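Prerix Community Help
Home Topics Ask My Posts Log in
Search the community... Go

Outer hip pain at night – can't sleep on either side anymore

hipsore_in_bronik

Hi all, hoping somebody here has been through this. I've had pain on the outside of my right hip since February, right on that bony bump you can feel if you press your hand to the side of your leg. It isn't in the groin and it isn't in my back. During the day I can mostly ignore it if I keep moving, but the minute I lie down on that side it starts to burn, and if I roll onto the other side it still aches! So I end up flat on my back staring at the ceiling, and I have never been a back sleeper in my life.

My doctor pressed on it (I nearly went through the roof), had me stand on one leg, and said it was "probably bursitis or the tendon, they go together." She told me to take it easy, try ibuprofen with food for a short while, and come back if it didn't settle down. No X-ray yet. Well, I took it easy. I took it so easy that I hardly left my living room, and I think it's stiffer now than it was before. Getting up after a long TV show is the worst part, the first few steps are like walking on somebody else's leg.

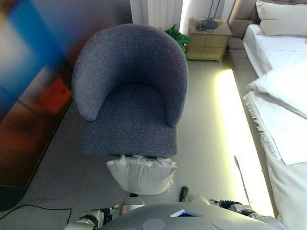 Gray tub armchair and white pillow

So what I'd like to know is, do I keep resting it or do I start exercising? I see people online swearing by stretching, the kind where you cross one leg over and lean away, and I've been doing that every morning. It feels nice while I'm doing it and then kind of sore after lunch. I also used to walk a loop near my house here in Bronik with a pretty steep hill in it and I miss it a lot. And has anybody had the shot? My sister-in-law says get the shot, my neighbor says never get the shot.

Thanks for reading all this, I know it's long. It's 3 in the morning and I'm wide awake, so you get the whole story.

slowhiker

Oh, I feel for you. Mine lasted most of a year and a good chunk of that was my own fault, so let me save you some time if I can. I'm no doctor, just somebody who had a very similar hip and asked a lot of questions at the physical therapy place.

First thing, that stretch. I was doing the same one and I loved it, and the therapist at Sitthichai (small clinic, lovely people) made me stop on my first visit. The way she explained it, when your leg crosses over the middle of your body the tendon on the outside gets squashed against the bone, and if it's already cranky you are poking it every morning. I didn't believe her because it felt so good! But I quit for a couple of weeks and the afternoon soreness eased off. Same goes for sitting with your legs crossed, and for standing with all your weight dumped on one hip, which I did constantly while washing dishes and never noticed until my husband started pointing it out.

About the resting – she told me total rest tends to leave the muscles weaker, and those are the muscles holding your pelvis level when you walk. So she had me do a small amount and build it up. I started with bridges on the floor, both feet down, slow up and slow down. Before that I did one where you just stand and press your feet apart as if you were going to rip the rug in half, but nothing moves, and you hold it. Feels silly. Mine was 5 of those, twice a day, and later she added step-ups on the bottom stair. The rule I was given was that a bit of an ache while doing it was okay as long as it had calmed down by the next morning. If the night was worse, I'd done too much and I cut back. 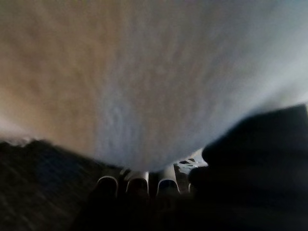 The nights were what I cared about most, and I went through a lot of trial and error there. Lying on the bad side is out for now, you already know that. Lying on the good side hurts because your top leg drops down across you and you're back to the squashed tendon again. What helped me was keeping the top leg propped up level with my hip, the whole leg down to the ankle, so the foot doesn't sag. I also put a Skirari topper on the bed, the thick foam kind, and I thought it took some pressure off, though my husband hated it and said it was like sleeping in a muffin. If you can stand being on your back, something under your knees makes it easier.

Walking, you don't have to give up. I went flat and short. I began with 200 steps out and the same back (I know, thrilling), then a little more when that went well. Hills came last. I tried one too early and paid for it for days, so please leave your loop alone for now, it will still be there.

Now the shot. I did have one, a steroid injection, and it gave me a good stretch of real sleep. Then the pain crept back, and my therapist wasn't surprised, she said they often help in the short run and the exercises are what you lean on after that. I don't regret it, I was so tired I was crying at commercials. Talk it over with your doctor, especially if you're diabetic, as it can push your blood sugar up for a while.

Do go back if it isn't easing. And go sooner if you get a fever, or the hip turns red and hot, or you fall on it, or you can't put weight on it, or you get numbness down the leg. Mine never did any of that but they asked me every single visit.

grumpyknees

Ice. Frozen peas in a dish towel, not straight on the skin. Worked for my knee anyway, never had the hip thing.

porchlight

I agree with most of what slowhiker said, but mine turned out a little different so I'll throw it in. I had the same outside-of-the-hip pain and did the bridges faithfully and got nowhere, and in the end part of it was coming from my lower back. The clue for me was that it ran down past my knee some days. If yours stays put around the bump then it's probably what your doctor thinks, but mention it if it ever travels.

Also check your shoes! I'd been wearing the same flat slip-ons to death, one heel worn way down on the outside. New sneakers didn't cure anything but long days on my feet got easier. And be careful adding other pain pills on top of the ibuprofen, read the labels for what's in them. My pharmacist okayed up to 500 mg of acetaminophen at bedtime for me, but I have liver stuff going on, so ask yours about you.

Write back and tell us how the nights go – I'd skip that crossed leg stretch starting tomorrow.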